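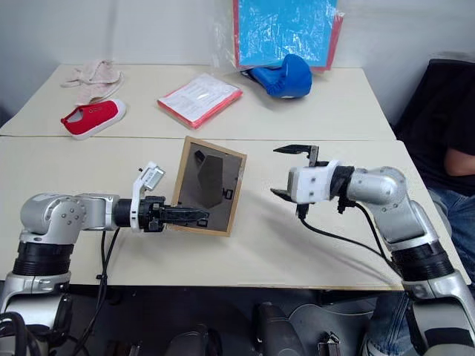

Quick one before the Brestergate bulletin goes out – good news from the school science prize, and a couple of dates for parents.

For those who missed it, the Jerkent regional science prize was decided on Tuesday and one of our own sixth formers came away with the top award in physics. Sixteen, self taught for a good part of it, and up against entries from colleges with far bigger labs than ours. Very proud morning in assembly. Loud too.

The project was on variable stars. In short: some stars get brighter and dimmer on a regular beat, and if you time the beat well enough you can work out how far away the star is. She followed 4 of them right through the winter from the back garden, with a secondhand telescope and a lot of flasks of tea. Nearly 60 nights of notes, all by hand, then typed up over half term. The judges said the error working was the best they had read from a school entry, and asked to keep a copy.

The prize is a medal, a book token and a two-week summer placement at the Nomomell observatory. Travel is covered, food isnt, so the parents' association has said it will chip in. Thanks to them.

The head of the regional board came over for the presentation and met the family afterwards. Her grandad wore his best suit and cried through most of it. He told the hall she used to ask him why the moon followed the bus home, and he never had a proper answer for her. Got a bigger clap than the speeches.

Shirazi, the optical shop on the high street, has offered the school 2 pairs of decent binoculars for the astronomy club. Very kind. They will live in the prep room and can be signed out over a weekend – please bring them back with the lens caps on.

Astronomy club itself: restarts next month, Tuesday, 7pm, meet by the bike sheds. Room for 20. Years 9 and up, younger ones welcome with a parent. Warm coat, hat, torch with red film over it if you have one. If its cloudy we go indoors and do star charts instead, so come anyway.

Entries for next year's prize open in February. Forms from the science office. Any subject, not just physics, and you dont need a finished idea to put your name down, a rough page will do for now. Biology has been a bit thin the last few years so teh department would love to see some.

Lost property from the presentation evening: one grey scarf, one umbrella, a child's glove. At reception till the end of term.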